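Flovley Help Forum > Work & Shop Floor

Bin picking arm coming to our parts room, what happens to the pickers?
Posted by pismont_parts, December 2024

We keep small parts in blue plastic bins on steel shelving, 124 part numbers in all. Management is bringing in an arm with a two-finger gripper to pull bins for the assembly benches. Four of us do that now by hand. We were told no one loses a job, but I'd like to know what the day looks like afterward.

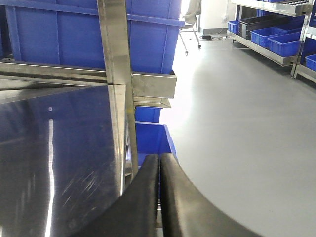
Lindsay replied that the walking goes away first and the sorting stays. Her shop went through it last year. The arm handled full bins fine, but people still had to refill them, check labels and put back anything left crooked on a shelf. She went from picking all shift to restocking and clearing faults, at the same pay — ask about that part early.

Masetti
depends on volume. we do 3,000 picks a week and two people moved to receiving. under 1,000 I doubt they'd bother

benchside50
Get the new job duties in writing before it goes live. Ours changed in practice months before they changed on paper, and the person clearing faults at night had no training for it. Also ask who is allowed to stop the arm. At our place it was only the lead at first, so everyone else stood and waited.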